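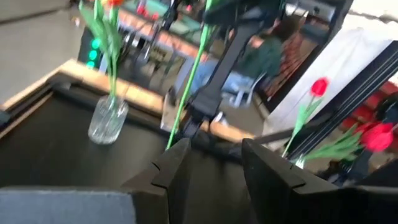
I have been telling everyone who will stand still about flower arranging this spring, and I mean the robot kind. Da-eun Hwang's group put out the Keluton results in May, and I've read them three times now, grinning.

The idea is so simple! Most of us train on blocks, cups and boxes, things that keep their shape when you grab them. Keluton trains on stems. A tulip bends, it rolls between the fingers, its leaves get in front of the wrist camera at the worst moment, and the vase has a narrow mouth. The group collected 3000 demonstrations and then did the part I love: they kept every fumble in the set and labeled the recovery that followed.

On 60 test runs with new stems, the policy trained on clean demos alone finished 23. The one that saw the fumbles got six more from the same number of demos. Fung-ping Yu wrote to me that six is nothing to shout about, and I see the point (one lab, one arm, one kind of vase). But look at which six. They were runs where the stem slipped or hit the rim, and the arm backed off and tried again. Our own clean-demo policies on Prondow just keep pushing.

So I think we should quit throwing away our bad takes. I threw out a whole folder of them last year and I'd pay good money to have it back. And please, somebody try this with something floppier than a tulip. Sweet peas, maybe, or cooked noodles.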